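**Ticket 2248 – Handheld gripper collection: deviation from marker and pad handling rules**

Queue: Data Collection Standards
Site: Odilham, second-floor office rooms
Opened: December
Priority: 3 (work may continue under conditions)
Status: Resolved, monitoring

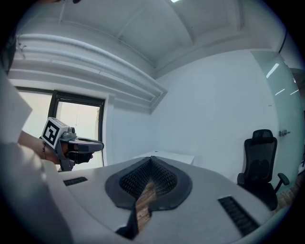 ## Summary of report

The Odilham site reported that paired recordings made with two handheld grippers were being rejected at intake by the Metine pose check. The rejection message was the same in every case: "relative pose lost, secondary unit." The site asked whether the grippers should be returned for service or whether the recordings could be accepted under a waiver.

A waiver was declined. Section 2 of the Clolley Handheld Collection Rules requires that the relative position of both units be recoverable for the full length of a paired task, and no exception is provided for office rooms.

## Initial findings

The rejected batch contained 23 recordings. On review, the following was established:

- Both units powered on normally and reported no internal fault.
- Firmware on both units matched the approved release.
- Loss of pose occurred mainly when the operator worked with the window behind the secondary unit.
- The pre-session checklist had been completed once in the morning and had not been repeated after the operators changed over, as the rules require.

The site had assumed that the checklist applied to the equipment alone. It applies to the equipment, the operator and the room, and must be repeated when any one of them changes.

## Log

**9:10 a.m.** Ticket accepted. Site instructed to stop paired recording and to leave both units on the table until inspection. Single-unit recording permitted.

**9:45 a.m.** Site asked to confirm the marker cube seating. The reply stated that the cube on the secondary unit was "tight." This is not an accepted answer under the inspection procedure. The site was directed to the seating test: hold the handle, apply light finger pressure to each side face of the cube, and record movement as present or absent.

**10:20 a.m.** Seating test returned. Movement absent on the primary unit. Movement present on the secondary unit, on one axis. Mounting screw found under-tightened. Screw reset with the supplied driver and the test repeated; movement absent.

**10:35 a.m.** Marker faces inspected for glare, fingerprints and lifted edges. One face on the secondary unit had a lifted corner. Face replaced from the site spares and the old face discarded. Site reminded that marker faces are not to be glued back down or covered with clear tape.

**11:15 a.m.** Test recording made in the original room position. Pose was held for most of the task but was lost twice while the secondary unit was raised in front of the window. The mounting fault was therefore a contributing cause only.

**11:40 a.m.** Lighting reviewed. The room log listed "ceiling lights on" and made no entry for daylight. The rules ask for both. Site instructed to turn the working position so that the operator's back is to the window, and to keep the ceiling lights on.

**1:30 p.m.** Second test recording made in the new position. Pose held throughout. Accepted by intake.

**1:50 p.m.** Site asked whether the desk chair should be taken out of the room. Not required. Furniture may remain if it stays where it is for the whole session and does not restrict the operator's arms or footing. Its position must be noted in the room log.

**2:15 p.m.** Site raised a separate matter: wear on the gripping pads. The pads were supplied by Bauerfeind and are changed by inspection, with no fixed schedule. Site advised to check for a smooth or shiny area on the textured surface and for any edge standing away from the housing. Either finding calls for replacement of both pads on that unit. Light scuffing of the outer body is cosmetic and need not be reported.

**2:40 p.m.** Question received on wrist jewelry. The current rules do not prohibit it. They do require that nothing worn on the hand or wrist touch the trigger, the handle vents or the marker cube during a task. Operators should check this with the trigger fully closed as well as open – the wrist angle is different.

**3:05 p.m.** Paired recording released to resume.

## Cause

1. Marker cube on the secondary unit not fully seated.
2. Working position facing strong daylight, with reduced marker contrast when the unit was raised.
3. Pre-session checklist not repeated at operator change.

## Conditions for continued work

- Perform the seating test on both units at the start of each session and after any drop or knock, however slight.
- Record window and ceiling light conditions separately in the room log.
- Make one short test recording in each new working position and wait for the intake result before continuing.
- Keep glass doors and partitions closed during a task. A moving reflection can be picked up as a false feature.
- Set units down on the table between tasks, marker cube upward. Do not rest them on the floor or on a chair seat.

## Disposition of rejected recordings

The rejected recordings are to be kept in the quarantine folder for up to 2 months and are not to be renamed or resubmitted. Replacement recordings are to be given new numbers, with a reference to this ticket in the notes field.

## Open items

- Odilham to confirm the remaining stock of marker faces.
- Standards queue to revise the wording of the checklist heading, which at present reads "Equipment Check" and was the source of the misunderstanding.
- Metine intake to consider separate messages for a marker not detected and a marker detected but unstable. Request forwarded; no date given.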